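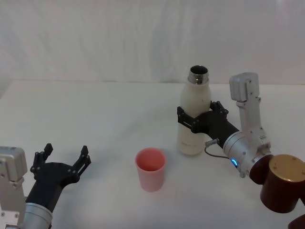
Bookings for the spring market at the Narnora hall open on Thursday, and stallholders should read the changes below before filling in the form. The hall now supplies the tables, and they all measure the same, so please don't bring your own trestles. A plain white tabletop with a white fabric backdrop behind it suits most small goods, and that is the look we'd like along the north wall this year. Colour can come from what you sell.

Sites along the north wall are $18 each. Sites in the foyer are $8 but have no power and get the draught whenever the doors open. You can book up to 2 sites side by side if you need the room.

Food stalls go outside again, on the gravel by the Quiroga Street gate. Anyone cooking with gas must bring a current extinguisher and have it checked before setting up. Last year two stalls were late starting over this – the tags had expired.

Unloading is from the rear lane only. Move your car to the oval once you're unloaded, as the lane has to stay clear for the Foltus bakery deliveries. Pack-up starts at 4 pm and not before. We had complaints in autumn from people who drove in from Grondel and found half the stalls gone.

Jams, pickles and other preserves need a label with the ingredients, the date made and your name and contact number. Handwritten is fine if it can be read.

Forms are at the library counter or from Julián Bravo, who is also looking after the waiting list. Payment is due with the form – we can't hold sites without it.

Last updated: October
Reading time: 2 min
Print this page | E-mail this page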